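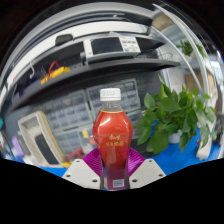

Slide 1. Red juice, white cap, gold lettering. Shelf behind.

Speaker notes – "Drinks at the Bench"
Short talk for the Trarance shared workshop, 02/04/2022

Wait until people have sat down. Leave slide 1 up while they do.

Open with the bottle. Everybody in the room has carried a drink to a bench. I do it most days. The talk is about where that drink goes once you start working, and what else is on the bench with it.

Say early on that I'm not asking for a ban. The Ava building tried one in March. People hid their cups behind the monitors, and a spill back there takes longer to find.

Point to the instrument on the upper shelf. Ask who would put an open drink next to that. Pause, let them answer. Then ask who has set one on the shelf "just for a second" while looking for a tool. Expect more hands.

Talk about caps. A screw cap is the best thing a drink can have in a workshop. Cap on between sips, every time. A bottle that gets knocked over with the cap on costs you nothing. Juice is worse than water because the sugar stays behind after you wipe, and it gets under keys and into connectors. If it goes on a board, power off first, then clean.

Next slide.

The blue bench. Most people here will know it. Talk about what we store near the work surface: the small-parts drawers against the wall, the shelf over them. Drawers are good because they close. Parts left out in open trays are the ones that end up sticky.

Mention the pothos. It is a popular plant and I would like it to stay. It does count as a wet item, though. Watering should be done at the sink – carry the pot over, let it drain, bring it back. Trim the vines when they start reaching over somebody's work.

If someone asks about the sticker near the bottom of the bottle: it's a barcode, and no, we are not starting a barcode system for drinks.

Time check. Should be at the halfway point here. If running late, skip the Obeidat story.

Obeidat story (optional): the sample order from Obeidat came in a carton that sat on a bench overnight next to a cup of tea. The cup leaked. The parts were fine, but the labels ran and it took 2 people a whole afternoon to sort 1,000 resistors by meter. Keep it short.

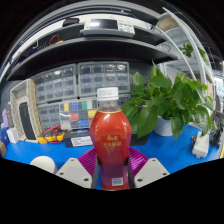
Part two: what shares the bench

Slow down on this slide, there is a lot on it. Give them a moment to look before speaking.

Start with the multimeter and its red leads. Tangled leads are the usual way a drink goes over. You pull the meter toward you and the lead takes the cup with it. Wind them up when you finish.

Then the boxes. Cardboard soaks up a spill and holds it against whatever is inside. Boxes you are done with go to the Fendar rack by the door, flat if possible.

The mug on the right. A mug has no screw cap, so it gets more room than a bottle does. Keep it well away from the parts organizer.
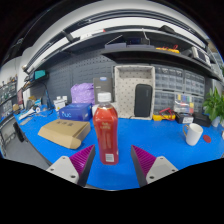

Slide 3. Bottle, boxes, meter and mug on the blue mat.

Close with the 3 requests, read slowly:
Cap on between sips.
Leads wound up at the end of a job.
Mugs on the side table if the bench is full.

Questions. Paper towels are under the sink, spare roll in the hall closet.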